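Keeping Up With the Laundry When Everyone Is Home
Posted April 10, 2020 by Elspeth Strachan 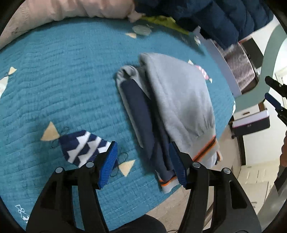 I have had more letters on laundry these past few weeks than on anything else I've ever written, and I can see why! When the whole family is in the house all day the clothes seem to breed. So I've gone back through my old notes (and bothered my friend Edileuza Brandão, who raised four boys and ironed for half the street) and pulled together the things that really do help.

Wash a small load every day or every other day. I used to save it all up and then lose a whole day to it, and I was cross by suppertime. One load in before breakfast, out before lunch, and you hardly notice you've done it.

Turn sweatpants and hoodies inside out before they go in. The outside stays smooth a good deal longer, and any stripes or printing won't crack so fast. Tie the drawstring in a loose bow first, or you'll be fishing for it with a safety pin later on, and I have spent more evenings doing that than I care to tell you.

Go easy on the soap. Most of us pour in twice what we need, and then the towels come out stiff and we blame the towels. Try half for a week and see how you get on. If your towels are already like boards, run them once with a cup of white vinegar and no soap at all, then again plain.

Fold on the bed. It's the right height for your back, it's big enough to make piles, and you can't go to sleep until you've put them away. For sweatpants, lay one leg over the other and smooth them down the long way, then bring the cuffs up to the waist and fold once more. They'll stand up in a drawer like books on a shelf, and you can find the pair you want without digging.

Socks! Edileuza pins each pair together at the toe before washing and she swears by it. I haven't the patience, so I keep a shoebox on top of the dryer for the single ones and go through it at the end of the month. Anything still alone after two months becomes a duster. An old sock over your hand is the best thing in the world for window blinds, slightly damp, one slat at a time.

Quilted bedspreads want a cool wash and plenty of room. If you have to push to get it in, the drum is too full and the middle won't rinse. Dry on low with a couple of clean tennis balls, and stop halfway to shake it out and turn it over.

Next time I'll get to stains, including the tomato sauce question that so many of you sent in. Keep the letters coming, I do read them all.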